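Skastidero Adds Six-Color Electrical Tape Line for Household and Trade Customers

Colors can be bought singly or as a set starting in September
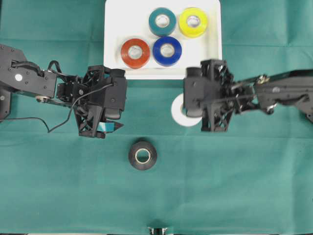 Teal, yellow, red-orange and blue rolls of electrical tape on a white tray.

MESTBERG – Skastidero, a supplier of wiring and repair goods, will begin selling a new line of colored electrical tape in September. The line will be carried at the company's own counter in Mestberg and at Chaudhry hardware stores, and can be ordered by mail through the Zakance warehouse.

The tape will be sold in six colors. Customers can buy single rolls of any color or a boxed set with one roll of each. Single rolls will hang on the same rack as the company's black tape, which stays in the catalog with no change in length or width.

Skastidero said the line was put together after requests from two groups of customers. Small electrical contractors asked for colors that are easy to tell apart in a dim basement or behind a panel. Home customers wanted a way to mark extension cords, garden tools and the cables behind a television without printing labels. Until now the company stocked colored tape only by special order, with a wait of up to 3 weeks.

"People were buying one color and writing on it with a marker," the company said in a statement. "The ink rubs off. A second and third color on the shelf solves most of that."

Each roll in the new line holds 60 feet of tape. The tape has a vinyl backing and a rubber-based adhesive and is meant for indoor use and for short-term outdoor use under cover. It stretches as it is applied and can be torn by hand, although the company recommends cutting the last turn with scissors and laying it down without tension so that the end does not lift.

The colors are intended for general marking and bundling. Skastidero reminds customers that colored tape does not replace the wire identification called for in local electrical codes, and that rules on which colors may be used to mark a conductor differ from place to place. Work inside a panel or junction box should be done by a qualified person with the power off. A printed card with this information will be packed in every boxed set and will be available free at the counter.

The card also has a blank chart where a household can write down what each color stands for. The company suggests taping it inside the door of a utility closet or the lid of a toolbox.

Storage instructions are the same as for the company's other tapes. Rolls should be kept flat, out of direct sunlight and away from heaters. Tape that has been stored in a cold garage should be brought indoors before use, as the adhesive grips poorly at low temperatures. Surfaces should be clean and dry. Adhesive left behind on cords or tool handles can usually be taken off with a little rubbing alcohol on a cloth, with the cord unplugged.

Chaudhry stores will place the tape in the electrical aisle. Stores with a repair desk will also keep rolls at the desk, where customers can pick up a single color without opening a boxed set. Trade customers with a Skastidero account can order by the case from Zakance. A case holds one color only, and mixed cases are not planned at this time. Orders received at the warehouse by noon are packed the same day.

Unopened rolls and sets may be returned with a receipt to the place of purchase. Opened sets can be exchanged only if a roll is faulty.

Prices will be posted at the counter and in the fall catalog. Stores that would like to carry the line can request a sample set and a price sheet from the Mestberg office.

About Skastidero
Skastidero sells tape, connectors, cord, cable ties and small hand tools to electricians, repair shops and households. The company has its office and sales counter in Mestberg and ships mail orders from its warehouse in Zakance.

Media contact: Skastidero Press Office, Mestberg

###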